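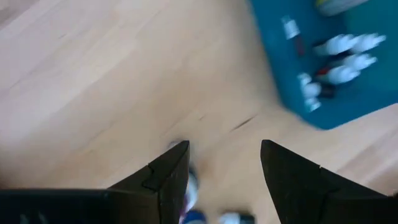
Cludau Open Day Demonstrations: README

Home Files Notes Versions Contact

Summary

Cludau is a small set of recordings from the open day of the Clostley robot workshop, held on 29/11/2018. During the day a robot arm was moving small bottles between a wooden table and a teal bin, and the guests could watch or take the controls. The set has 262 episodes. One episode is one attempt with one bottle, from the first move of the arm until the operator presses stop.

The day was prepared by Aishwarya Nair and Ghassan Zein. I am Paraskevi Vlachopoulos and I keep the files, so please write to me when something is missing.

The task

The bottles are light and most of them are white, with narrow tips. They roll easily. When several lie on their sides in the bin, the fingers must come down between them, and a new operator usually opens the gripper too wide and pushes the neighbor away. We did not fix the positions of the bottles before each episode. The guests put them where they liked, and also the bin was moved many times.

Who operated

The first 100 episodes were done by our own staff in the morning, before the doors were opened. The rest were done by guests. Each guest got 5 minutes of explanation from Khalil Hattar and then 3 attempts. Some guests gave their last attempt to a friend, and in this case the episode is marked "shared".

What is in each folder

- wrist: video from the small camera near the gripper
- side: video from the fixed camera, with the bin and the arm
- joints.csv: joint positions and gripper opening
- note.txt: result, written by the person at the desk

The result is one of these words: placed, dropped, missed, stopped. "Stopped" means that the operator or Khalil ended the attempt early. We kept these episodes in the set. 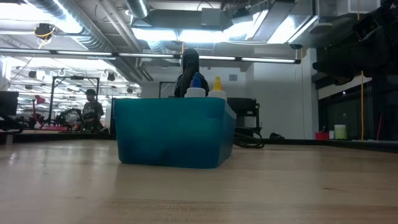 Can I use the set to compare guests with trained operators?

Only with care. The staff episodes were recorded in the quiet part of the day and the guests had people talking to them, so the two groups differ in more than practice.

Known problems

The wrist video is soft at short distance. We noticed it in the afternoon and decided to leave the lens as it was, to keep all episodes the same. In a few notes the word "placed" is used also when the bottle stood on the rim and fell inside later. Joelle Abu Hammour is reading the notes again and will correct them in the next version.

Related

Luvness: gripper opening logs
Rees: table and bin layouts, September
Cludau: desk notes, guest sessions
Clostley open day: program for visitors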